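Cleaning up an old desktop before you rebuild it

I've had an old office tower sitting under my desk since my cousin Snežana moved out of her studio in Brindbridge, and this October I finally got around to gutting it. It cost me 14 dollars in supplies and one evening.

Unplug it, hold the power button for a few seconds, then lay it on its side and take off the panel. Take phone pictures of every cable before you touch anything! I skipped this once and spent ages guessing where the front panel leads went.

Pull the memory first, then the drives, then the processor. Lift the lever all the way before you go near the chip, and put it somewhere with its own spot (I used to use a saucer, don't do that).

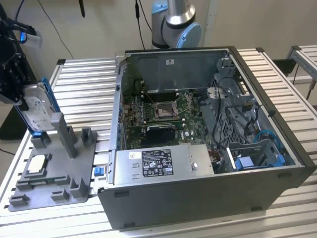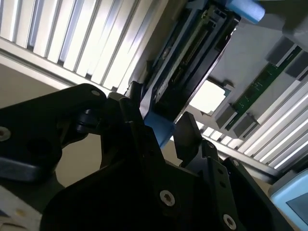

Dust is the next job, and I go at it with a soft paintbrush and a can of air, short bursts, can upright. Start at the power supply and work outward. Keep the brush well away from the bare CPU socket, like the one in the middle of the green board in the first photo, and blow from the side there. Wipe the drive cage with a dry cloth, get into the corners, and check that each latch still clicks. My replacement drive is only 200 GB, but it's plenty for music. Memory goes back in last, and push harder than feels polite.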